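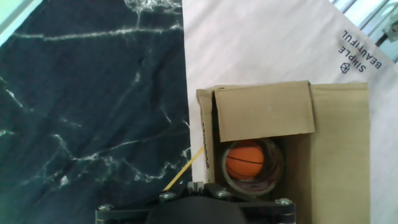

How many tablecloths do you need for a wedding with 107 guests?
Fourteen for the guest tables if you seat eight to a round, plus the cake, the gifts, the bar, and the table the bride's uncle will drag in from the hallway at four in the afternoon.

Speaker notes: Renting Out Linens Without Losing Your Mind
Rosalind Kapoor, Punascombe Table Linens
Small events track, 40 minutes including questions

OPENING

Let the question sit up there while people find seats. Somebody will shout out a number. Thank them and write it down.

Introduce self. I rent tablecloths. I have been introduced at parties as being "in textiles," and once as being "in tables," and I've stopped correcting either one.

Ask for hands: who here owns their linens? Who rents them in? Who borrowed some from a church in May and still has them in the trunk? (Pause. There is always one.)

What we'll get through: sizing, what to buy first, stains, late returns, and how to write a rental agreement that a tired mother of the groom will sign. If we run short on time I'll drop sizing, because the chart is in the handout and you can all read.

SIZING

Go quickly. Table width plus twice the drop. That's the whole formula. Do the example on the whiteboard and do it slowly, since last year I got it wrong in front of a full room and a caterer corrected me very kindly.

Clients don't know how big their tables are. They'll tell you "regular." Ask for a tape measure reading. If they can't get one, call the hall. If the hall says "regular," drive over.

Floor-length or lap-length: floor-length looks better and hides the legs. It also gets stepped on, wheeled over, and closed in doors. Charge more for it.

Tell the Brardale story here. Client ordered floor-length for every table at Brardale Hall, and the hall had swapped its standard tables for bar-height ones over the winter. Every cloth stopped at the knee. From the doorway it looked like a room full of people who had outgrown their pants. She paid in full and has not written back.

WHAT TO BUY FIRST

White, and then more white. I know. You want the sage green. Everybody wants the sage green, and it will go out twice and then live on your top shelf until the color comes around again, by which point it'll be called something else.

After white, black. Black goes to corporate dinners and comes back covered in lint, but lint is honest work with a roller and doesn't need chemistry.

After that, wait for customers to ask. Keep a list by the phone. When the same color shows up on three separate orders, buy it. When one person asks for it three times, that's one person.

Prints: be careful. A print dates faster than a plain, it has a right way up, and the person setting the room will find the other way up. If you do buy prints, buy ones where it doesn't matter which end is which, and put the size on the hem tag in big numbers.

On suppliers: I bought from Vudetti for years and still do for napkins. Their samples are lovely. Order one full-size cloth before you order a stack, wash it five times on your own machine, and measure it again. My first batch shrank enough that I spent a season marketing them as "overlays."

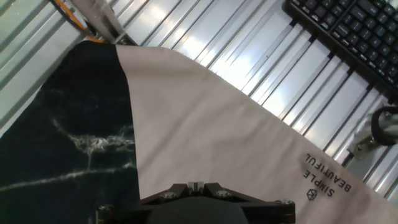

Inspection comes next, and it's the part people skip. Every cloth gets opened all the way out when it comes back, on a flat surface, in good light, before it goes anywhere near the washer. Once you've run a candle wax spot through a hot dryer you own that spot forever.

Look at the middle first, where the centerpiece stood. Then the edges at lap height, where the guests were. Then the corners, which have been used as handles by whoever cleared the room.

Check both sides. People flip a stained cloth over and fold it beautifully. The better the folding, the more suspicious I get.

STAINS

Don't read the list aloud. It's in the handout. Hit these:

Red wine: cold water, soon. Ignore the guest who poured white wine on it. They've made it bigger and wasted a drink.

Wax: let it harden, scrape, then a warm iron over brown paper. Change the paper more than you think you should.

Lipstick: napkins only, in theory.

Gravy: looks like nothing when it comes in and shows up after the wash like a map of a small country. Pretreat anything that smells like Thanksgiving.

Permanent marker: the kids' table. Offer the kids' table paper. Offer it free. It's the cheapest insurance in this business.

If it won't come out, cut the cloth down. A ruined round makes a decent square, a ruined square makes napkins, and a ruined napkin is a rag. I have a rag that started out at a mayor's retirement dinner.

LATE RETURNS

Napkin story. We sent 107 napkins to an anniversary party and got 114 back. I counted them again. I had my nephew count them. The extra ones were nicer than mine. I called the client, who said they weren't hers, and I called the hall, who said they weren't theirs. They're on a shelf with a note on them. If anybody in this room is missing seven ivory napkins with a hemstitch border, see me afterward.

(Wait for the laugh. If it doesn't come, go straight to deposits.)

Take a deposit. Give it back fast when things go right, and people will tell their friends. When the linens are late, send one polite message the morning after and a second with the daily fee in it. I used to skip the fee in the second message, and my linens took some very nice vacations.

Don't send a third message. Call. Ask whether they'd like you to pick them up. They nearly always would. The bag has been by their front door the whole time and they've been ashamed of it.

THE AGREEMENT

One page. Big type. Hold up the Ofori Catering one, which they let me copy, and read out the line about damp linens: "Please do not seal wet cloths in plastic." Mildew has cost me more than wine ever did.

Put the replacement price next to each item. Get initials beside it.

QUESTIONS

Likely ones: polyester or cotton (polyester for rounds, cotton for napkins, fight me in the hallway). Ironing or steaming (steaming, on the table, with the door locked). Whether I'll sell the sage green. Yes. Today. I brought it with me.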